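Bin picking for kitchen stuff: are we there yet?

Forum > Shop Automation > General > Page 1

gasketcase wrote:
My sister-in-law asked me over dinner in June when she can buy a robot that empties the dishwasher. I program palletizers for a living, so I am the family oracle on this. I told her twenty years. Then I went home and wondered if I was being a grump. Are machines anywhere near ready for chores, at home or on the shop floor? I mean the boring ones, like taking mixed stuff out of a tub and putting it where it goes.

low_torque wrote:
Define ready. We have a cell at Carrillo that pulls one kind of bracket out of a tote all day and never complains. Hand it a second kind of bracket and you get a fault light and a long afternoon.

gasketcase wrote:
So, the oracle stands by twenty years.

Harish Rai wrote:
I think you're both too gloomy. Mixed bins are where most of the real work is going right now, and the hard part has moved. Finding the object is mostly fine. Getting fingers around it next to a metal wall is what eats your week. Have a look at the kind of job I mean, a few odd items on bare sheet metal, and tell me which one you'd go for first.

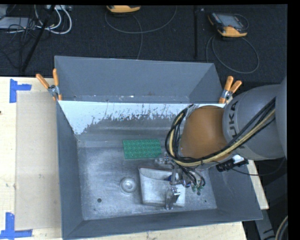
Posted by Harish Rai | Member | 625 posts | 9:40 pm

My pick is the open container, for the record. It has a lip, and a lip is a gift. The flat green plate is the one I'd lose sleep over. There's nothing to get a finger under, and if you slide it to the wall you had better know what the wall is going to do.

low_torque wrote:
The little round dish is worse. Anything see-through or shiny on a shiny floor and my depth camera starts writing fiction. I can't tell from the photo which of the two it is, and I have eyes.

pastrami_on_rye wrote:
Lurker here, I run a dish room. I'd like to point out that a KUKA and two orange spring clamps is already more equipment than I get. My current system is a kid named Tyler. He can tell a lid from a plate and costs less than the cables.

gasketcase wrote:
Does Tyler have an estop?

pastrami_on_rye wrote:
Lunch.

Ívar Baldursdóttir wrote:
I'll disagree with Harish a little. A lip only helps if the container stays put when you touch it. We ran 100 picks on open cups with the Rargate gripper and 7 of them ended with the cup scooting off into a corner. After that you have a corner problem, and corners are miserable. Flat parts with suction gave us much less trouble.

Harish Rai wrote:
Suction on a surface covered in studs or dimples? Good luck with your seal. It hisses at you and picks up nothing.

Ívar Baldursdóttir wrote:
Small cup, between the studs or dimples or whatever they are. Or a foam pad if there's no room. I didn't say it was pretty.

low_torque wrote:
Foam pads wear out. I have a drawer of dead ones – I should probably throw them away, which is a chore I would happily automate.

gasketcase wrote:
Back to my sister-in-law. Suppose all of this works. What does she pay?

low_torque wrote:
The Utia hand we got quoted was $1,850, and that was the fingers. Arm, controller, guarding and someone like me swearing at it are extra. Also she has to bolt it to her kitchen.

Harish Rai wrote:
For a shop that's fine. I'd put mixed bins in a shop at usable now, if you keep the list of items short and let a person clear the jams. For a house, no. Houses have forks in them.

pastrami_on_rye wrote:
"Let a person clear the jams" is also how my dish machine works, and that's from before I was born.

Ívar Baldursdóttir wrote:
Has anyone here tried Perkirero for the grasp planning? I have a trial license and the manual is in no language I speak, including the English one.

low_torque wrote:
Tried it. Start with the approach angle limits, they're off by default. Send me a message and I'll dig out my settings.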